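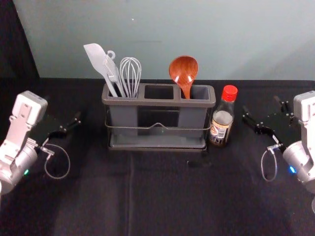

**Althorpe kitchen group, notes from the April meeting**

Started 4:10. Lenuța Vlad in the chair. Last month's notes were accepted with one fix: the quote from Numiven was for the lease only, training is extra.

**1. Numiven trial, putting away utensils**

Lenuța had read the full report and was not impressed. The summary page says the two-arm setup "handles routine kitchen tidying." The log behind it covers 112 attempts at one job, getting utensils into a three-slot caddy, always on the same table with the same black cloth. She asked where the routine part was. Our utensils come out of the dishwasher in a heap, tangled, some upside down, and the whisks hook onto everything.

Of the 112, 24 needed a person to step in. The report files these under "assisted" and leaves them in the success total. Agreed that this is not how we would count it. If a new hire needed help with that many ladles we would want to hear about it.

Filip's point was that it is early and the arms have got better at the spatula since winter. Lenuța said she would grant the spatula. The whisk is still slow, and the report gives no times for it at all. Filip thought the times exist and will ask.

There was a longish discussion of bottles. The sauce bottle test was lifting and moving only, cap on. Unscrewing a cap, wiping the neck and noticing that a bottle is nearly finished are not in the trial and are not planned. Those are most of what we do with bottles.

**Decided:** no lease this year. We will look again if Numiven runs the job in our kitchen, at closing time, with our mess.

**Action:** Filip to get the full timings, whisk included. Lenuța to write to Numiven about the "assisted" figure.

**2. Tarance floor machine**

Still on loan. It does the open floor well enough and stops at the rubber mats, so someone lifts the mats first and mops the corners after. Time saved on a good night is 10 minutes. Filip wants to keep it to the end of the loan. No objection, no enthusiasm either.

**3. Other**

The drip tray under the caddy by the back sink needs replacing. Lenuța will order one.

Closed 4:55. Next meeting same time, upstairs if the room is free.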